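Setting Out the Drinks Trays: Notes on a Small Table Service

23 March 2025

Since September this blog has kept a record of how refreshments are laid out on shared tables. The present entry concerns the simplest service on the list: two brown trays, each intended for one guest, with a cup, a bowl and a can apiece. The author's notes refer to this as the Skinholm setting.

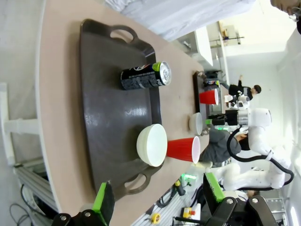 Bowl, cup and can on the larger tray.

The recommended order is bowl first, then can, then cup. A bowl placed last tends to push the lighter items toward the rim — a fault noted repeatedly in the Wimholm entries. Handles should remain clear at both ends of the tray.

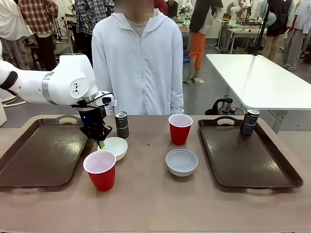 Backlund wrote in to disagree: the cup should go down before anything else, as guests reach for it first, and the bowl can take whatever room is left.

The objection is noted, and both orders will be kept on the list for the time being. Before either is begun, the cups, bowls and cans should be gathered in the middle of the table, with one tray to each side.

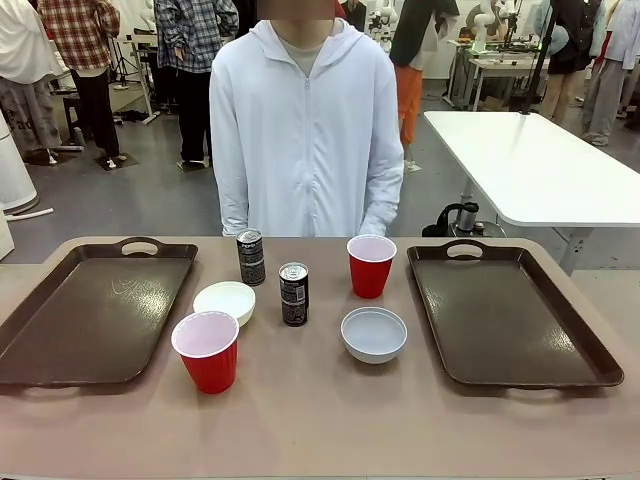

Each tray can then be filled from the center outward and carried level by its handles. Snacks are added to the bowls only after the trays have reached the guests. The next entry will cover the Sidura setting, in which napkins are also required.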